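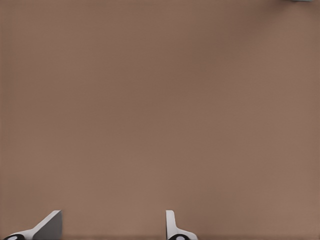
White gripper fingers wide open over a plain brown surface, rendered on a computer.

Clearing and wiping the table: can you hand it over yet?

Readers keep asking me whether it's time to stop buying sponges and wait for the robot, and I do love the question! My short reply is to keep the sponges. A gripper with two fingers can be a fine thing for picking up one cup at a time, but after-supper cleanup is crumbs, a sticky ring of jam and a fork under a napkin, and that's a lot to ask of any machine this spring.

If you're curious (I certainly am), the simulated trials are worth a look. The Rastemell page lets you watch the arm practice on a pretend table, 30 tries to a batch, and you'll learn a good deal about your own habits while you're at it.
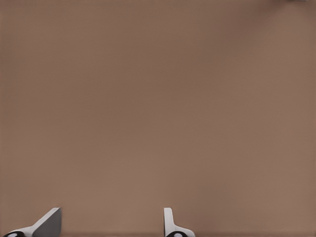 Same bare brown surface, with nothing between the fingers.

Meanwhile, a few things that help whoever does the wiping:

Clear everything to one side first, then wipe toward you in long, slow strokes.

Lay a warm, damp cloth over dried jam for 12 minutes and go make yourself some coffee.

Keep cups and bowls a hand's width apart when you set them down. My own fingers are grateful for the room, and I expect a gripper would be too.

Next week I'll get to folding dish towels, which I'm told the machines find even harder than I do.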